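Workshop notebook, Nosness shelter project
Sunday, June 8, 2025
Entry by F. Chambi. Read by: T. Phillips, H. Dogar

Purpose of the session: to settle the seam treatment on the two-person sideline shelter before the July order is placed with Rowlands, and to repeat the door zipper trial that was left unfinished.

Seams. Both sample canopies were set up on the rear lawn and watered from the overhead bar. Canopy A has the taped seam used on the first batch. Canopy B has the folded seam proposed by Mr. Phillips, sewn with the heavier thread and sealed by brush. Canopy A let in water at the roof corner nearest the door, at the same point recorded in the previous entry. Canopy B stayed dry inside for the full test, although the sealer had not been brushed evenly and a tacky patch remained along the back panel. The patch picked up grass and will have to be cleaned before the canopy is folded again.

It is recommended that the folded seam be adopted for the roof only. The side panels may continue with tape. Mr. Dogar asks that his objection be noted: two seam methods on one product will require the sewing room to change machines partway through, and he expects this to slow the work. The objection is fair and should be put to Rowlands in writing.

Door zipper. The Veltus zipper was opened and closed 300 times by hand, with the fabric under light tension. It began to catch on the inner flap at cycle 131 and caught at irregular intervals from then on. The slider shows no wear. The flap is cut too wide and folds into the teeth when the door is closed from a seated position. Trim the flap and repeat. Do not change the zipper supplier on the strength of this result.

Wind. Not tested. The air was still all day. Iolo Penry has offered the use of the upper field, where there is generally a breeze by late afternoon.
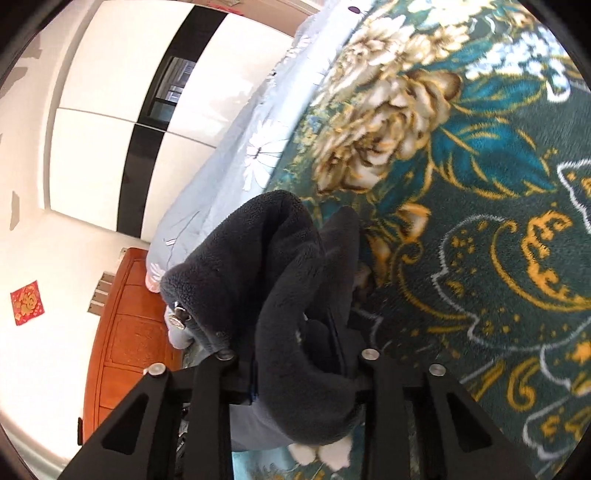

Weight. Canopy B, with poles and carry bag, is some 571 grams heavier than Canopy A. Most of the difference is in the poles, which came from a different lot, and the figure should not be quoted as the cost of the new seam. Weigh the canopies again without poles.

Carry bag. The strap is still too short to go across the shoulder of an adult wearing a winter coat. Mr. Ifans has the revised pattern and has been asked to return it with the strap length marked. The drawstring end came unstitched on one bag and was repaired at the bench.

Outstanding:
- Flap to be trimmed and door trial repeated (Chambi)
- Letter to Rowlands on roof seam and machine change (Phillips)
- Drying time for the brushed sealer, indoors and outdoors (Dogar)
- Window panel: decide whether the Pustari clear sheet is still wanted. The last piece clouded along the fold line.

Stakes were counted back into the box. One is bent and has been set aside.

Recent entries
Ground skirt: first fitting
Pole sleeves and end caps
Window panel fold trial
Visit to the Rowlands sewing room
Carry bag, second pattern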